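장바구니를 비우는 데도 순서가 있다

나는 물건을 집에 들여놓는 순간부터가 장보기의 진짜 절반이라고 생각하는 사람이다. 마트에서 고르고 계산하고 들고 오는 데까지는 다들 할 말이 많다. 어디가 싸다, 언제 가야 한산하다, 카트에 동전을 넣네 마네. 그런데 현관에 봉투를 내려놓은 다음 이야기는 어디서도 잘 못 들었다. 그래서 오늘은 그 얘기를 좀 길게 해 볼까 한다.

지난 5월에 동네 Barroso 마트가 30미터 옆 건물로 옮기면서 봉투값을 받기 시작했다. 처음엔 투덜거렸는데(나만 그런 거 아니죠?) 덕분에 집에 쌓여 있던 종이봉투를 다시 꺼내 쓰게 됐고, 봉투를 다시 쓰려니 찢지 않고 비워야 했고, 찢지 않고 비우려니 급하게 쏟아붓던 버릇을 고쳐야 했다. 예전의 나는 봉투를 식탁에 엎었다. 진짜로 엎었다. 감자가 굴러가고 두부가 눌리고, 그 난리를 치우느라 정리 시간이 두 배로 들었다!

지금은 하나씩 꺼낸다. 꺼내면서 바로 갈 곳을 정한다. 냉장고로 갈 것, 찬장으로 갈 것, 그리고 오늘 안에 먹을 것. 오늘 먹을 것은 쟁반에 올려 둔다. 이게 은근히 중요한데, 쟁반이 없던 시절에는 저녁에 끓이려고 산 수프를 찬장 깊숙이 넣어 놓고 잊어버린 적이 한두 번이 아니었다. 즉석 수프 같은 봉지 식품은 얇고 구겨지고 자꾸 뒤로 넘어가서, 한번 묻히면 이사할 때나 다시 만난다.
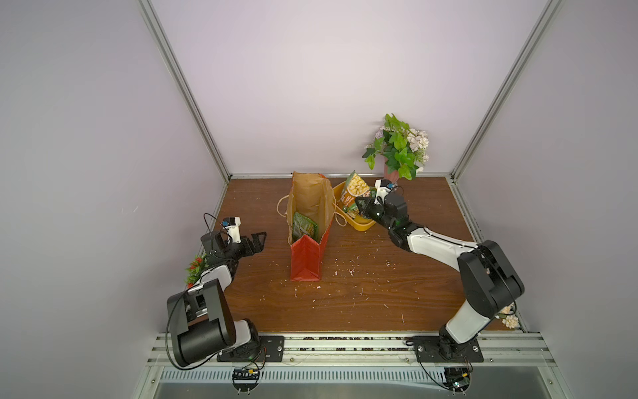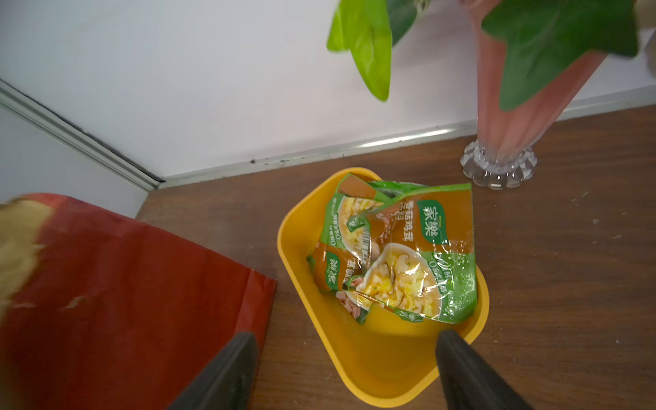
종이봉투와 노란 쟁반, 그리고 쟁반에 담긴 버섯닭고기 수프 봉지
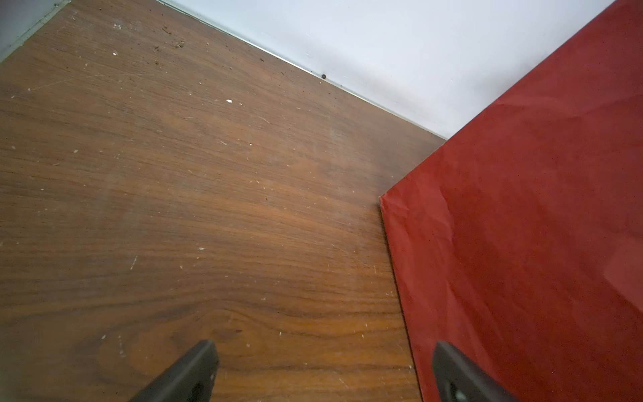

쟁반은 비쌀 필요가 없다. 나는 Treltix라는 생활용품점에서 2,000원짜리를 샀고, 9년째 그걸 쓰고 있다. 모서리가 좀 닳긴 했지만 닳았다고 수프가 새어 나가진 않으니까. 친구들한테 이 얘기를 하면 꼭 수납함 시리즈를 통째로 맞추라는 조언이 돌아온다. 투명한 통, 라벨, 회전 선반까지! 나도 한때 Birnport라는 정리 블로그에 푹 빠져서 통을 잔뜩 들인 적이 있다. 결과가 어땠냐면, 통을 씻고 말리는 일이 새로 생겼다. 밀가루를 옮겨 담다가 반쯤 흘리고, 유통기한이 적힌 포장지는 버리고, 나중에 이게 박력분인지 강력분인지 손가락으로 비벼 보며 서 있는 내 모습이란.

그래서 내 주장은 이거다. 정리 용품을 사기 전에 비우는 순서부터 정하자. 우리 집 순서는 별거 없다. 찬 것부터, 그다음 깨지는 것, 마지막에 마른 것. 장을 볼 때 이 순서를 거꾸로 해서 담으면 더 좋다. 마른 것과 무거운 것이 아래, 찬 것이 맨 위. 계산대에서 뒷사람이 기다리면 마음이 급해져서 잘 안 되긴 하는데, 포장대가 따로 있는 마트라면 거기서 3분만 쓰면 된다. 집에서 아끼는 시간이 그보다 훨씬 길다.

반론도 물론 안다. 피곤한데 그걸 언제 하나씩 꺼내고 앉아 있느냐는 거다. 맞는 말이다. 퇴근하고 장까지 보고 오면 봉투째 냉장고에 밀어 넣고 눕고 싶다. 나도 그런 날엔 그냥 그렇게 한다. 다만 찬 것만은 꺼낸다. 우유랑 고기만 제자리에 들어가면 나머지는 내일 아침까지 봉투 안에 있어도 큰일 안 난다. 순서가 있으면 중간에 멈출 수도 있다는 게 이 방식에서 내가 제일 좋아하는 부분이다. 엎어 놓은 식탁은 멈출 수가 없지 않은가.

그리고 영수증! 영수증은 제발 봉투 안에 두지 말았으면 한다. 나는 Arkow 세제를 환불하러 갔다가 영수증이 재활용함에 들어간 걸 뒤늦게 깨닫고 빈손으로 돌아온 적이 있다. 요즘은 꺼내자마자 냉장고 문에 붙인다. 그 자리에서 뭘 자꾸 중복으로 사는지도 보인다. 우리 집은 간장이었다. 왜 간장을 그렇게 사는지는 나도 모르겠다.

다 비운 봉투는 접힌 선을 따라 다시 접어서 신발장 옆에 세워 둔다. 손잡이가 덜렁거리기 시작하면 그때는 감자 보관용으로 넘긴다. 감자 다음에는 종이 재활용으로 간다. 혹시 봉투를 더 오래 쓰는 방법이 있으면 댓글로 알려 주시길. 손잡이 보강하는 법은 특히 환영이다.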